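Support > Mullorar Countertop Care > Set-Up Guide > Section 6

Previous Contents Next Print

6. Protecting a Wood Top from Drinks

You have finished sections 1 through 5, your Mullorar top is oiled and level, and somebody in the household has already put a drink on it. This section covers what to do about that person and the ring they are going to leave behind. It applies to all strip-built tops, including the older Rankin pattern.

You will need:
- Mullorar Clear Oil (the small bottle that came in the hardware bag)
- Two lint-free cloths
- 600 grit paper
- A coaster, or several

6.1 Before first use

1. Check that the last coat of oil has had its full 30 hours. Dry to the touch does not count. Your fingertip is an optimist.

2. Put a few drops of water on a spot near the back and leave them for 6 minutes. If they stand up in beads, go on to 6.2. If they lie down flat, go back to section 5 and add a coat.

3. Wipe up the drops. People forget this step, and then they write to us about the stain.

NOTE: A test on one board tells you about that board. Strips drink oil at different rates, so try a knotty one and a plain one.

6.2 Setting down cans and glasses

1. Dry the bottom of the container before it touches the wood. A sleeve will do if no one is looking.

2. Set it down on a coaster. Cork and felt are fine. Rubber is not, as some kinds will mark an oiled finish worse than the drink would have.

3. Do not slide it. Aluminum can leave faint gray lines on pale wood, and they show up best in the week your relatives visit.

4. Keep all drinks at least one full strip in from the front edge, where the end caps meet the top.

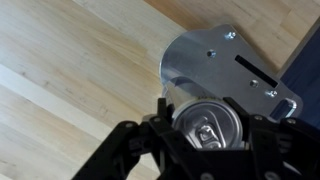 Pale tops are the most popular finish we ship, and they are also the worst at keeping secrets. Cola, coffee and red wine all show within a day. Leave drinks closed until you are ready to sit down with them. A can whose tab is still lying flat can do nothing worse than sweat, and sweat comes out with step 1 of 6.3. Once it has been opened you are relying on the good sense of everyone in the room, and the warranty does not cover that.

CAUTION: Never put a can straight from the freezer on bare wood. Frost melts faster than you can find a coaster.

6.3 Removing a ring

1. For a white ring, rub with a dry cloth, along the grain, for a couple of minutes. Stop when the ring is gone or your arm is.

2. If it is still there, put a little Clear Oil on the cloth and go over the mark again. Leave overnight with nothing on it. Nothing includes the fruit bowl.

3. For a dark ring, sand very lightly with the 600 grit paper. Follow the seams between the strips - they run the same way as the grain, and they are easier to see when you are annoyed.

4. Wipe off the dust, oil the sanded spot, and feather the oil out past it. Expect the patch to look different for a while. It will blend in with use, or you will get used to it.

CAUTION: Lay oily cloths out flat to dry, outdoors and away from anything that burns. Balled up in a trash can, they can heat up and catch fire. No joke goes with this one.

6.4 If the ring comes back

A ring that returns in the same place usually means the finish is thin there. Strip and re-oil that section as described in 5.4, or call the Stunport workshop and ask for Silviu Anghel. Have your order number ready, and please tell him the truth about the coaster.

Replacement oil is part number 913. The Drudgate wax sold for floors is not a substitute, whatever your brother-in-law says.

Section text: Till Wiegand. Revised 23 Jul 2023.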